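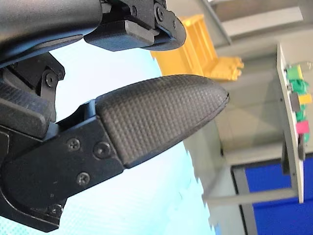
Does the Vokstead hotline stop bribery? We doubt it does so alone. A permit office needs parts that hold together, the way the four screws in that black plate do, and a phone number is one part.

How many reports came in?
The town of Rorkberg logged 962 calls up to September. Of those, 122 were opened as cases. We have asked what became of the rest and got a form letter. 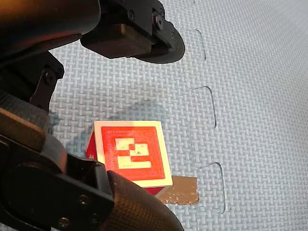 Isn't the Adar audit independent?
So the town says. Adar is paid by the same office it audits, and its contract comes up for renewal every year. Read the report with that in mind.

What about the Kabbaj training course?
Staff sit through a slide show and sign a sheet. About 200 have signed. Whether any of them now turns down an envelope, the sheet can't tell you. 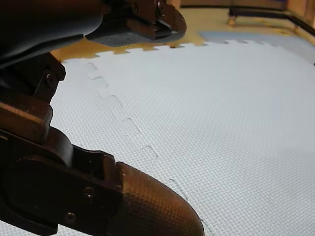 Close-up: dark gripper jaws over a pale floor.

Should I still report a bribe?
Yes, in writing. Keep a copy, note the date and the desk, and ask for a case number. If they won't give you one, write to us.

Page last checked 22 January 2021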